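Desk Clear-Out, Part One – The White Stand and Friends

Posted 1/11/21 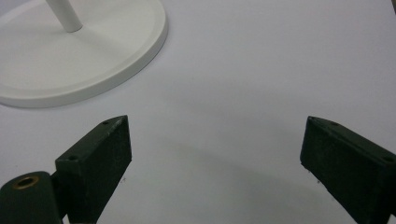

So it's January and I said I'd do the work room before anything else. Did I. Sort of. The desk is done anyway, the shelves are a different story and the closet isn't getting a story at all yet.

Quick background for anyone new – I sell secondhand lamps and small home stuff out of the spare room, shop name Condamier, same as the page. Moved everything up from the basement last fall. About 300 listings now and most of them were living on the desk, or under it, or on the chair. Had to stop.

Photo notes, in no real order. Typing this between loads of laundry.

White stand on the desk
Round base, wide and shallow, little raised rim all the way along the curve. White pole coming up off it. White on white, I know. I like it. Pushed over to the corner so there's a big stretch of open surface for once. Staying put.

The desk top
Pale, matte, somewhere between white and gray depending where the light lands. Wiped it down with a damp cloth and a drop of dish soap, then a dry one. Do NOT use the scrubby side of the sponge. Ask me how I know. Melamine cleaner from Hamham is fine too but smells like a swimming pool.

What got moved
Shipping tape, both label rolls, the postage scale, a mug of pens (most dead), 11 extension cords. Eleven! I own five outlets. Cords went in a shoe box, shoe box went under the bed. Will regret this.

What got listed
The Grostano reading lamp, the one with the dent. Two glass shades with no bases. One base with no shade, wich does not fit either of them. Price is on the shop page, pickup prefered for the glass.

What's not for sale
The white stand, before anyone emails. Also the Kashindye basket, had it forever, holds the bubble wrap.

Cleaning white bases generally
Dust sits along the rim. Dry paintbrush first, soft one, go round it – then the cloth. If you start wet you just push gray paste into the edge and then you're there all afternoon with a toothpick. Same where the pole meets the base.

Still to do
Shelves. The drawer that won't close. Go through 3,000 old photos on the laptop and delete the blurry ones. New bulbs for the ceiling light, warm not daylight, got the wrong ones last time.

More when the shelves are done. Orders go out as normal this week.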